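For our second round of trials, Nuria Worku and I kept the kitchen table layout fixed and changed only the order in which the arm was asked to do things. I had expected the dish rack to be the hard part – plates on edge leave so little room for the fingers – and I was rather fond of that theory.

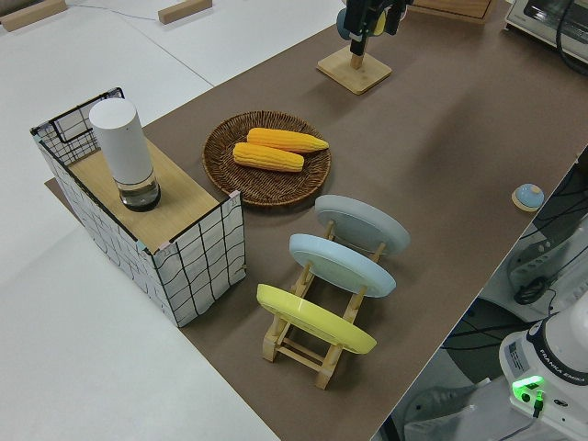 Page 20

The corn in the wicker tray gave us far more bother. We recorded 200 attempts in January, and most of our failed grasps came from there, usually when the two ears lay side by side. The upright plates went much better than I'd feared, which pleased Nuria no end. Saoirse Ní Chonaill, our ever-patient supervisor, suggested we score the grasp and the placing separately, and I'm very grateful she did.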